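5.2 What went wrong with the dark clothes

I want to spend some time on the failures here, because they taught me more than the good runs did, and because I spent most of August staring at them.

The short version is that our slip detector stopped working on black fabric, and it stopped working quietly. The Zenden policy was trained on 1063 demonstrations of garment handling, all collected with hand-held grippers in ordinary bedrooms and laundry corners. On light and patterned clothes it behaved well. On black ones it would close on the cloth, lift, lose the cloth partway up, and then carry on through the rest of the motion as if it were still holding something. The log said "grasp held" the whole way. The arm even did the little shake at the end, with nothing in its fingers!

My first guess was the motors. We had just swapped in new finger pads from Trommont, and I was sure they were too slick. So I put the old pads back and ran the same 40 trials over again. Same result, down to the same kinds of garments failing. That cost me most of a week, and I'm mentioning it mainly so that the next person checks the labels before reaching for a screwdriver.

The labels were the real trouble. We never marked slips by hand. We used a script (I wrote it, so I get to complain about it) that looks at the patch of image between the fingers and asks whether the texture there moves along with the gripper. If it does, the cloth is held. If it slides, the cloth is slipping. This is a fine idea for a striped shirt. It's a poor idea for black cloth between black fingers, where the patch is close to one flat dark blob and the script has almost nothing to track.

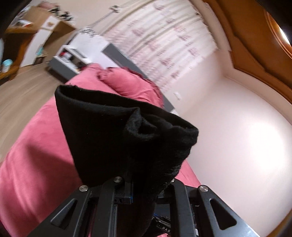

Figure 6. Black fabric pinched in the hand-held gripper, over a pink bed. Lint and loose threads show near the upper opening; lower down, the cloth runs as a dark strip between the dark inner bars.

When the script found nothing to track, it reported no motion relative to the gripper, and no relative motion got written down as "held." So every dark garment in the training set was labeled as a perfect grasp from first touch to release, including the ones where the person collecting the data had plainly dropped it and gone back for a second try. The policy learned exactly what we told it. Black means you've got it.

There is a second, smaller problem mixed in with this one, and I haven't fully pulled the two apart. Cloth picked up by a rim tends to hang with a lot of loose material above or in front of the fingers. That loose part flops and folds as the gripper moves, and its edges give the tracker something to grab onto. On light cloth this adds noise, and the noise washes out. On dark cloth the rim may be the only thing with any visible detail, so the tracker latches onto it and reports on the rim's motion, even though the part that matters is down between the bars. I think this explains the handful of cases where the log flipped back and forth between "held" and "slipping" several times in one lift. I can't prove it from the data we kept.

The fix we ended up with is boring. We threw out the automatic slip labels for any clip where the finger patch fell below a contrast cutoff, and relabeled 100 of those clips by hand. We also changed the script so that "nothing to track" is its own answer. The policy now treats that answer as a reason to stop and check finger width before it moves on. After retraining, the empty-handed shake went away on everything except one thin black scarf, which closes down so flat that finger width can't tell it from no cloth at all.

I should say something about safety too, even though these are soft objects and the worst we ever did was drag a blanket onto the floor. The Benkirane cell runs the same slip detector as an input to its speed limit: a held object slows the arm down, a confirmed empty hand lets it go faster. In our case the mistake leaned toward slow. If the default had been "empty" when the tracker gave up, the arm would have sped up while holding a garment it couldn't see — and I would be writing a different section. We have since cut that link, and Zunuvell's controller now keeps the low speed unless finger width and motor current agree that the hand is empty.

The thin scarf is still open. A cheap touch sensor in one pad would probably settle it, but the pads we have leave no room for the wire, and I didn't want to change the hardware again in the middle of a comparison.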